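Khaemba Library to Extend Opening Hours

Khaemba Public Library will open until eight in the evening from next month, following a review of how residents use the building.

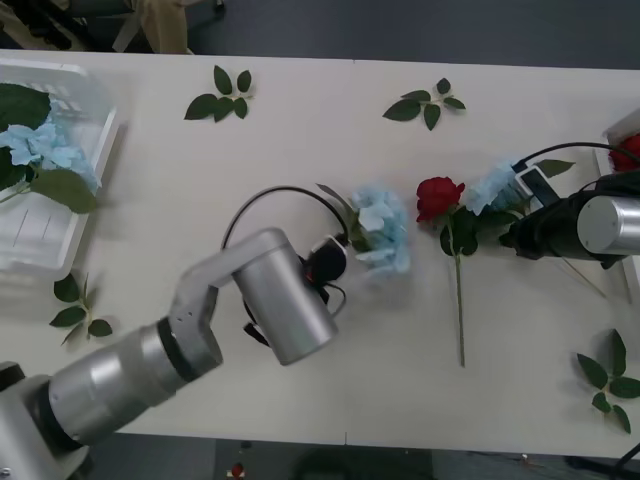 Kipchumba Mrema
2023-07-31

The review, carried out in May, drew 856 replies. Of these, 396 asked for later closing, most often so that people in work could borrow books and use the study desks after their shift. The new hours will apply on four evenings a week and will run for a trial period of 14 months. 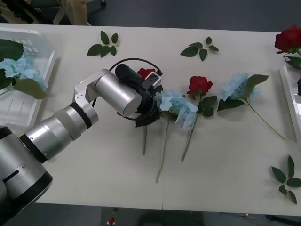

Two further posts will be created to staff the evening sessions. The children's section will close at six as before, but families may return items at the front desk until the building shuts.

Erick Rashidi, the head librarian, said the change had been requested for several years. "Many of our members finish work after we have locked the doors," he said. "We are pleased to be able to offer them a proper service." 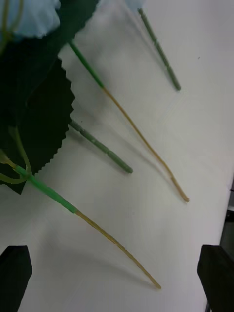
The Pimari Road branch is not affected and will keep its present timetable. Reserved books may be collected from either site, and fines will continue to be charged at the current rate. 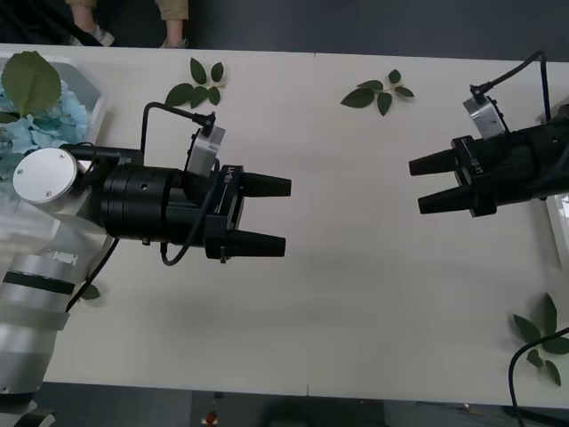

Two robot arms face each other across a white tabletop.

Printed copies of the new timetable are available at both branches.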